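Last flight over Treluvano
8/28/23

Up at 4. Boots on in the dark, dog already whining at the door. Father had the punt half loaded, decoys in a sack, flask, the old double gun in its sleeve. No talk. Never any talk before the water.

Out past the reed beds, the pole sucking at the mud. Mist so thick I steered by smell. Then wings. Teal, 17 of them, low and fast, gone before I'd got my gloves off.

"Wait," he said.
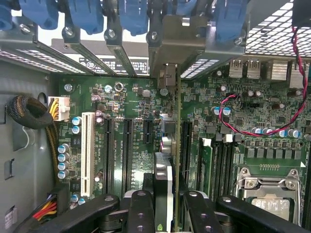
Blue clips and a green board, computer case open.

So we waited. Cold came up through the boards. He told me once that his own father took 494 duck off Vindard Marsh in one winter and sold the lot at the station. I used to think that was grand. Now I looked at the sky and it was mostly just sky.

Light at last, grey then yellow. Three mallard came round the point, wings set, feet down. Easy. A child could of done it. He lifted the gun, held it there, and I put my fingers in my ears like I was six again.

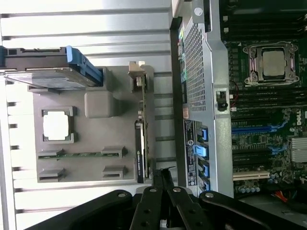
Dell workstation on its side. Hard drive, blue handle.

Nothing. He broke the gun, took out the shells and put them in his pocket. The mallard sat down among the decoys, muttering.

"Tea?" he said.

We drank it. Dog looked disgusted. Then the long push home agianst the tide, him poling this time, and the ducks still there behind us when I turned round.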